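Rapport de projet – Réaménager la salle de travail du deuxième étage
Licence 3 Design d'espace, atelier « Sols et usages », second semestre

Le point de départ

Quand on nous a donné la liste des sujets, tout le monde voulait la cafétéria ou la façade. Moi j'ai pris le sol de la salle Keten, et je l'avoue, c'était surtout parce que la salle est à deux minutes de mon casier. La salle Keten, pour ceux qui ne montent jamais au deuxième, c'est la grande pièce au bout du couloir, celle où l'on s'installe pour les maquettes, les révisions, les réunions d'associations et parfois une sieste (je ne dénonce personne).

La commande tenait en trois lignes : dire dans quel état est le sol, dire comment les gens s'en servent, proposer quelque chose. Le budget de l'atelier pour les petites fournitures était de 1596 euros à partager entre tous les groupes de la promo, donc je savais dès le début que je n'allais pas refaire la pièce. J'ai quand même dessiné un parquet en chevrons dans mon carnet la première semaine, pour le plaisir, et puis je suis passée à autre chose.

Je rends ce rapport en mai, avec les plans à part dans la pochette. Les échantillons sont restés à l'atelier, dans la caisse bleue sous la fenêtre.

Ce que je savais des dalles (pas grand-chose)

Au début du projet, la moquette en dalles, pour moi, c'était le truc des bureaux où mon père travaillait : gris, un peu rêche, invisible. J'ai dû reprendre tout le vocabulaire. On parle de pose monolithique quand toutes les dalles sont tournées dans le même sens, de pose en damier quand on les tourne d'un quart de tour une fois sur deux, et de pose libre quand on les place sans chercher à aligner le dessin. Sur le papier c'est un détail de poseur. Dans une pièce avec de grandes fenêtres, le sens du velours change pas mal la manière dont la lumière accroche, et deux dalles sorties du même carton peuvent avoir l'air de deux gris différents.

J'ai aussi appris qu'il existe des poses sans colle, avec des petits adhésifs glissés sous les angles, et des poses avec un produit qui reste poisseux et permet de décoller la dalle plus tard. Cette deuxième méthode est celle que j'ai retenue pour ma proposition, j'y reviens plus bas.

Pour les échantillons, j'ai écrit à deux fournisseurs. Femetti m'a envoyé une pochette très chic avec 7 coloris, tous entre le gris et le gris-bleu. Fawzy a mis plus longtemps à répondre mais le carton contenait de vraies dalles entières, ce qui est beaucoup plus pratique pour juger un motif. Avec un carré grand comme une carte postale, on ne voit rien du tout d'un dessin à rayures – il faut de la surface.

Comment j'ai observé

Ma méthode a évolué en cours de route, et je préfère raconter les deux versions.

La première version était ambitieuse : je voulais noter tous les déplacements dans la salle pendant une semaine, avec un code couleur par type d'activité. J'ai tenu deux après-midi. Au bout d'une heure, mon plan ressemblait à une assiette de spaghettis et je ne savais plus si le trait vert voulait dire « va chercher une chaise » ou « va à la prise ». En plus, les gens me regardaient les regarder, et ils se mettaient à marcher bizarrement.

La deuxième version était plus modeste. Je venais à 40 minutes de la fermeture, quand la salle se calme, et je notais ce qui restait de la journée : chaises déplacées, tables rapprochées, rallonges tirées, chutes de carton. Ensuite j'ai fait passer un petit questionnaire et j'ai reçu 57 réponses, ce qui m'a franchement étonnée vu que la dernière question demandait un dessin ! Beaucoup de gens ont dessiné leur place préférée. Un dessin montrait seulement une prise électrique avec un cœur autour.

J'ai retenu trois thèmes pour le relevé, parce que c'étaient ceux qui revenaient dans les réponses : la couleur, les joints, les câbles.

Le relevé

Pour la couleur, mon carnet disait « gris moyen » et basta. En regardant mieux, le mot est paresseux. Le motif est fait de fines stries qui vont du presque blanc à l'anthracite, avec deux ou trois gris entre les deux, et de loin l'œil mélange tout. C'est malin pour une salle d'atelier : une poussière claire se perd dans les stries claires, une trace de mine de crayon dans les foncées. Le défaut, c'est qu'on perd aussi les vis, les punaises et les lames de cutter. Huit réponses au questionnaire en parlent, dont une en majuscules.

Pour les joints, je m'attendais à voir un quadrillage net, comme sur mes plans. En vrai, les bords des dalles se devinent à peine, par de petites différences de nuance d'un carré à l'autre, et ça fait un léger patchwork. Dans les zones où la lumière tombe plus fort, les stries pâlissent et le motif a l'air délavé. Ma première hypothèse était l'usure. J'ai posé une dalle neuve du carton Fawzy au même endroit, et elle pâlissait pareil, donc sur ce point précis je penche pour la lumière.

Pour les câbles, c'est le gros sujet de la salle. Les prises sont le long des murs et tout le monde veut travailler au milieu, alors les fils courent par terre. Un câble noir et fin sur un fond aussi strié, on pourrait croire qu'il saute aux yeux, et vu d'en haut c'est le cas. Mais quand on arrive avec une maquette dans les bras, on ne regarde pas d'en haut, et il suffit d'une boucle un peu large pour y mettre le pied.

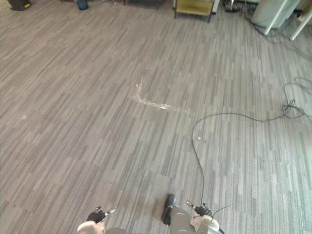

Ce que les gens en disent

Le questionnaire ne portait pas directement sur la moquette, je demandais plutôt ce qui était agréable ou pénible dans la salle. La moquette est sortie toute seule, et souvent en bien. Le mot qui revient le plus, c'est « calme ». On entend moins les chaises que dans les salles du premier, où le sol est dur et où chaque personne qui se lève déclenche un grincement général. Plusieurs personnes écrivent aussi qu'elles travaillent assises par terre, surtout pour les grands formats, et qu'elles ne le feraient pas ailleurs.

Côté reproches, il y a le gris (« on dirait une salle d'attente », « triste en hiver »), les petits objets perdus dont j'ai parlé, et les roulettes du chariot à maquettes qui tirent de travers. Sur le chariot j'ai fait un essai, et je crois que c'est le chariot. La roue avant gauche est fatiguée. Je l'ai signalé à l'accueil, ça sortait de mon sujet mais bon.

Et puis les câbles, les câbles, les câbles. J'ai été surprise de lire que certains choisissent leur place uniquement en fonction de la prise, même si la lumière y est mauvaise. Pour moi c'est le vrai résultat de l'enquête : la salle est organisée par ses bords, et le milieu du sol, qui est la partie la plus agréable, sert surtout de passage aux fils.

La proposition

Je garde la moquette. Je sais que ce n'est pas spectaculaire à présenter devant un jury, mais rien dans mon relevé ne justifiait de la jeter, et je n'allais pas inventer un problème pour pouvoir dessiner des chevrons.

Ce que je change, c'est un chemin. Je propose de remplacer une bande de dalles, du mur des prises vers le centre de la salle, par des dalles d'une autre couleur, posées avec la colle repositionnable. Sous cette bande passe une gaine plate Clavus, qui ressort au milieu dans un bloc de prises bas. La couleur dit où est le courant, et si un jour la gaine tombe en panne, on soulève les dalles de cette bande sans toucher au reste.

Pour la teinte, j'ai hésité longtemps entre un ocre et un vert assez sourd. J'ai posé les deux échantillons par terre un matin vers 9 heures, puis je suis revenue en fin de journée. L'ocre était superbe le matin et virait moutarde le soir. Le vert bougeait moins. J'ai pris le vert, et j'ai un peu de regret pour l'ocre du matin.

La deuxième idée est minuscule : un plateau aimanté accroché près de la porte, avec un balai magnétique, pour les vis et les lames. Ça ne coûte presque rien et ça répond à la réponse en majuscules.

Ce qui a coincé

La gaine plate a une épaisseur, évidemment, et je ne l'avais pas comptée dans ma première coupe. Dalle plus gaine, on obtient une petite bosse, et une bosse dans un passage, c'est exactement ce que je voulais supprimer. J'ai repris le détail avec une sous-couche biseautée de chaque côté. Sur la maquette à l'échelle un ça passe bien à pied, un peu moins bien avec le fameux chariot.

J'ai aussi perdu du temps sur les plans en essayant de dessiner le motif des stries au trait. Le fichier pesait une tonne et à l'impression on voyait un gris sale. J'ai fini par scanner une dalle et par l'utiliser en texture, ce que l'enseignante de rendu nous avait conseillé dès le premier cours...

Si c'était à refaire

Je commencerais par le questionnaire et je garderais les relevés pour après. J'ai passé trois semaines à regarder des joints alors que les gens avaient surtout envie de me parler de prises. Je demanderais aussi les dalles entières tout de suite, sans passer par les petites pochettes, et je ferais mes essais de couleur à plusieurs heures différentes dès le départ.

Il reste à vérifier la tenue de la colle repositionnable au passage répété des roulettes. J'ai laissé une dalle test à l'entrée de l'atelier, côté gauche en entrant. Merci de ne pas la décoller avant la fin du semestre !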